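Minutes of the meeting on the stop fault of the path robot
Fumonus, field group
Date: 2020-01-22
Place: Dorkgate office, small meeting room
Present: the field group, the software group, the safety officer, one representative of the Andiditz path office (by phone, items 1 to 4)
Minutes taken by: field group

0 comments | 2 shares

1. Opening and agenda

The chair opened the meeting and asked if there were changes to the agenda. The software group asked to move the battery question to the next meeting. This was accepted. The minutes of the previous meeting were approved with one correction: the test unit is to be called Ilie in all papers, and the old working name should not be used any more.

2. Report on the fault

The field group reported on run 186 of Ilie. The robot was driving on the asphalt path that goes under the bridge. Before the underpass, the obstacle warning came on and went off again several times. Inside the underpass the robot should have reduced its speed for persons ahead. It did not reduce it. The operator, who was walking behind, pressed the remote stop. The robot did not react to the first press and stopped at the second one. Nobody was hurt and nothing was damaged.

The field group asked that the minutes say clearly that these are two separate faults:
a) the slow-down for persons did not start;
b) the first remote stop command was not received, or was received and not carried out.

3. Pictures from the run

The group looked at three pictures from the front camera of the robot. The meeting agreed to include them in the minutes.
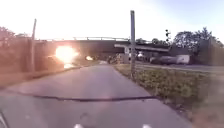
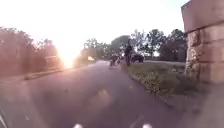
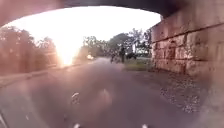

Pictures to item 3: view from Ilie on the path, low sun ahead and to the left in all three.

The software group explained that the sun shines almost directly into the camera and a large part of the image becomes white. In the second picture there are two people in the middle distance, and they are small and blurred. In the third picture a person stands beside a bicycle at the far end of the underpass. The person detector gave no result for either of these two pictures. For the first picture it also gave no result, but there the dark shapes under the overpass are so unclear that the group could not agree what they are. It was decided not to use the first picture for judging the detector.

The safety officer asked if the crack in the asphalt, which can be seen in the first picture, could be the reason for the false obstacle warnings. The software group thinks this is possible. The log must be compared with the position first.

The representative of the path office asked why the distance sensor did not help. The field group answered that the slow-down function uses the camera and the distance sensor together, and both must agree. The safety officer said that for a safety function this is the wrong way around. One sensor should be enough to slow down the robot. The software group did not object, but warned that the robot will then stop for tall weeds at the side of the path.

4. Remote stop

The radio log shows a gap of 200 milliseconds near the time of the first press. The limit in our own rules is 2,000 milliseconds, and after this time the robot must stop by itself. So the automatic stop could not start, and this part worked as it was written. It is not known if the first press fell exactly into the gap. The field group believes that the stone wall in the underpass disturbs the radio signal. The software group would like to see this measured before it is written down as a cause.

The path office asked that no more runs are made under the bridge until there is a written answer. This was agreed. The path office left the call after this item.

5. Decisions

5.1 Ilie does not drive outdoors until fault b) is explained. Work in the yard at Dorkgate is permitted, with the cable stop connected.
5.2 The slow-down function is to be changed so that one sensor is enough. Software group.
5.3 When a large part of the camera image is white, the robot must go to walking speed and inform the operator. The limit for "large part" is still open.
5.4 The remote stop must send the command again and again until the robot confirms it. Software group, before the end of January.
5.5 Radio measurement in the underpass, on foot and without the robot. Field group.
5.6 The safety officer sends a short report to the path office.

6. Other business

The second remote control has a loose cover. It was put in the repair box and must not be taken out for tests. The key for the yard gate is still missing.

The next meeting will be called when the radio measurement is finished.

This site uses cookies to remember your settings. Accept | Read more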